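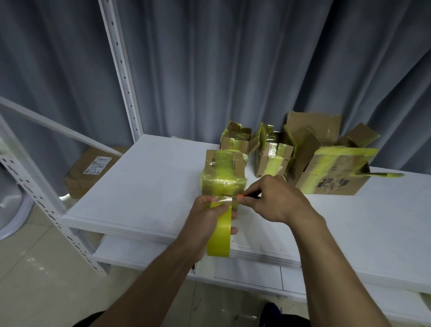 Packing machines that can match a person on small, awkward parcels are still some way off, according to a trial run by the Arkemstead logistics firm Kostus. The company set its two-armed packing robot, Plamine, against its own staff over one working week, using the same small cartons and the same rolls of tape. The step that caused most trouble was the last one. A packer holds the roll in one hand, keeps the strip taut across the front of the box and brings a small utility knife to it with the other. Plamine was given 409 cartons and finished 118 without help.

Setareh Alipour, who led the trial, said most failures came when the tape folded back on itself or when the robot pushed the box along the shelf as it pulled. "It can find the box and it can close the flaps," she said. "Keeping the tension steady while you cut is another matter."

Results were better with new, square cartons – reused ones with soft corners were dropped from the robot's list by Saturday.

Paraschiva Sima, a shift supervisor at the site, said she would be glad to hand over the heavier lifting but did not expect to lose packers to the machine this year. Staff were asked to step in whenever it stopped for more than 43 seconds.

Kostus plans a second trial in July with a gripper made by Sharifi. Folding laundry and loading a dishwasher, both once on the firm's list of household tests, have been put off until the tape work improves.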